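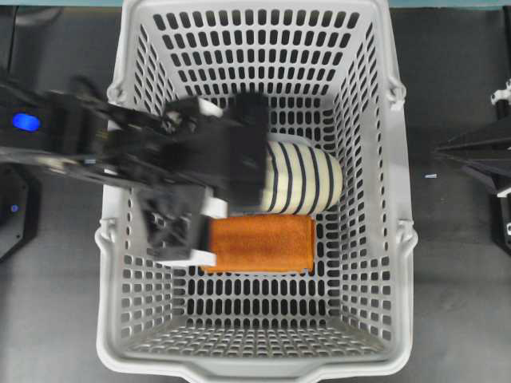

Day 15 of 30 on intermittent fasting. The eating window opens at noon, and by 11 I'm thinking about toast the way poets think about the sea. My willpower has as many holes as that gray laundry basket, and the basket has better handles.

Black coffee is allowed. Oat milk, per the Wollton fasting app, is "a meal." Harsh.
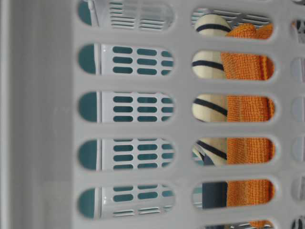
The app also says I've skipped 1,413 calories of late-night snacks – all of them cereal, I assume.

Tonight the window shuts at eight. Dinner is at 7:30. I plan to eat fast, in the other sense.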